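World AIDS Day: Clinham vigil and open evening

Clinham Positive Support will mark World AIDS Day again this year with a vigil in Lewis Square and an open evening at our rooms on Ziklow Street. All are welcome, whether you are living with HIV, have lost someone, or just want to learn more.

The vigil starts at 6 p.m. Please meet by the fountain. Candles will be handed out, and red ribbons are free.
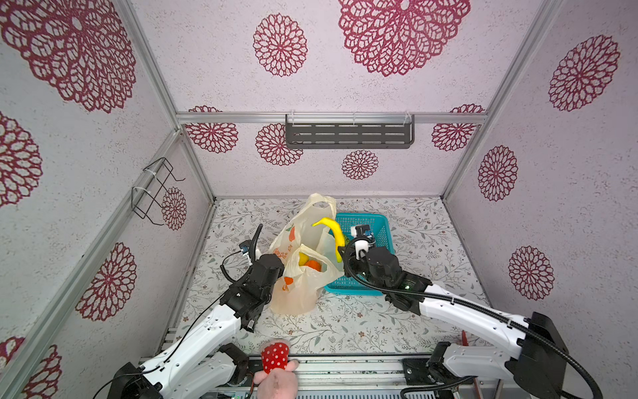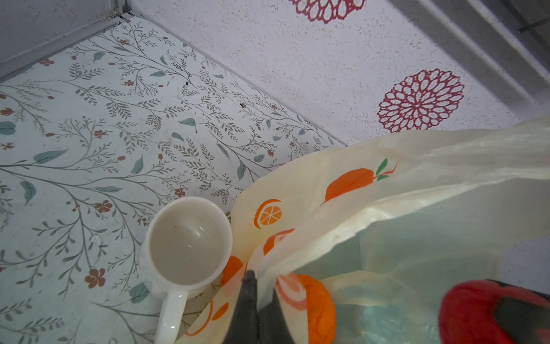
We will read the names of friends and family members who have died. There are 74 names on the list this year. If you would like a name added, call the office or tell one of the greeters before we begin. First names and initials are fine. After the reading we walk to Ziklow Street by way of the library. The route is flat and takes ten minutes at a slow pace. A van will be parked on the north side of the square for anyone who would prefer to ride.

At the open evening there will be soup, bread and coffee. Two members will talk about being diagnosed in the early 1990s and about growing older with HIV. A nurse from the county clinic will take questions on treatment, testing and PrEP. Questions can be written on a card if you don't want to ask out loud.

Free rapid testing will be offered in the back office until 9 p.m. No appointment or ID is needed. The test uses a finger prick and your result will be given to you in private. Anyone with a reactive result will be offered a follow-up appointment at the clinic the same week.

Housing protection

Many of you have asked about the Clavska case. As reported in our last issue, a tenant at the Clavska Apartments was told that the lease would not be renewed after the building manager learned of the tenant's HIV status. A complaint has been filed and we are waiting for a date. We can't discuss details, but the tenant is still in the apartment and has legal help.

HIV is covered as a disability under the federal Fair Housing Act. A landlord may not refuse to rent to you or evict you over your status, and you do not have to disclose it on an application. If this has happened to you, keep every letter and text message and contact us. We have 4 trained advocates who can go with you to meetings. There is no charge.

The petition asking the city to add a local complaint office will be on the front table at the open evening. You must live within the city limits to sign.

Support group dates

The Tuesday evening group will take its usual winter break and start again in February. The phone line stays open throughout. Rides to clinic appointments can still be booked through the office, for trips of up to 40 miles each way. Please give us two days' notice.

Posted 30 November 2019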